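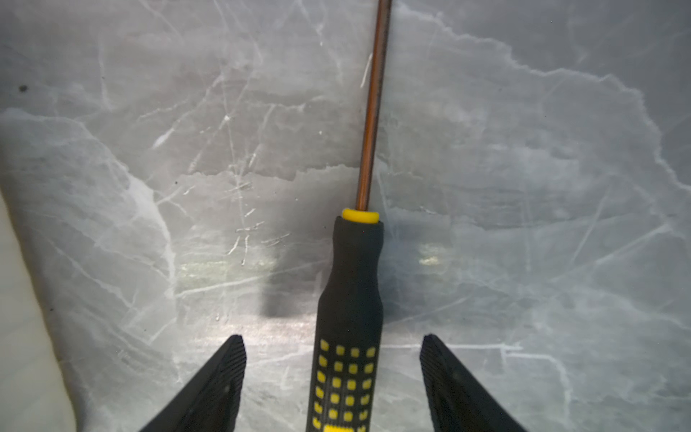
Floltden Finger Pads, ribbed, black – pack of two

I'm Daiane Cavalcanti and I wrote the tool handling rules we use at Vurkbridge, so I get a bit fussy about pads! My rule for hand tools is simple: pick by the handle, never the shaft, and stay at 35 percent force until the grip check passes. Screwdrivers with rubber grips are my favorite starter tool (the ribs love rubber).

Look the pads over every 1000 picks and swap both together, even if only one looks worn. Keep your hands out while the arm is live – yes, even for a quick nudge.

Pack of two: $159
Full kit with Savulo wrist plate: $469
Ships from Lacerda in October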